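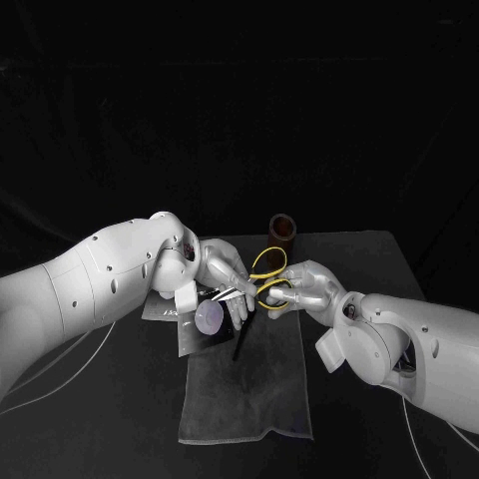
LAKATOS COURT RESIDENTS' MEETING
Minutes, March 2024

Present: Chinyere Sani (chair), Ekaette Afolabi, Tamunoemi Ekwueme, Ashton Stubbs, Ikhsan Halim (minutes). Apologies from 4B, who could be heard upstairs.

1. Last meeting's minutes
Approved with one change. Mr. Stubbs did not "storm out" in October. He left at a normal speed and came back for his umbrella. The record is corrected.

2. Elevator
Plarel has sent its third quote in three formats, the latest a photograph of a fax. The price to replace the door motor is now $3,179. Ms. Afolabi asked whether this included the door. It does not, the door being considered sound. Mr. Stubbs said he had been inside the elevator when the door was not sound and would be glad to describe it. The chair said we had the letter.
Agreed to accept the quote if Plarel will put a start date in writing. Ms. Afolabi to call them and keep calling.

3. Hallway paint
The sample patches on the second floor have been up long enough that some residents think they are the finished job. Choices are Morning Oat and Soft Pebble. Ms. Ekwueme held the two cards up to the window and then could not say which was which. Soft Pebble carried, three to one, Mr. Halim abstaining on the grounds that he lives on the ground floor and has tile.
Prillska will match the color for $344, brushes extra.

4. Bikes
There are still too many bikes in the stairwell. Tags went on in the fall asking owners to come forward. One owner did, to complain about the tag. Ms. Sani proposed moving anything unclaimed to the basement after two weeks' notice. Discussion of what counts as a bike. A frame with one wheel counts. A wheel alone is litter.
Agreed. Mr. Stubbs to write the notice. Ms. Ekwueme to read the notice before it goes up.

5. Garden beds
Ms. Ekwueme reported that the tomato bed will be beans this year. Mr. Stubbs asked who had decided this. Ms. Ekwueme said the tomatoes had, last August. She spent $117 on soil and netting and has the receipts, some of them legible. Reimbursement approved.
The mint is out of its pot again.

6. Heating bill
Deferred. The Astelard statement shows a credit of $199 that none of us can explain, and the chair would like to enjoy it for a month before asking.

7. Any other business
Ms. Afolabi wished it noted that the front buzzer for 2A rings in 3A. The resident of 3A has been very good about it and now knows several of 2A's friends.
Mr. Stubbs raised the matter of the pigeons. The chair thanked Mr. Stubbs.

Next meeting: same room, same hour. Ms. Afolabi to bring the coffee pot that works.

Minutes taken by I. Halim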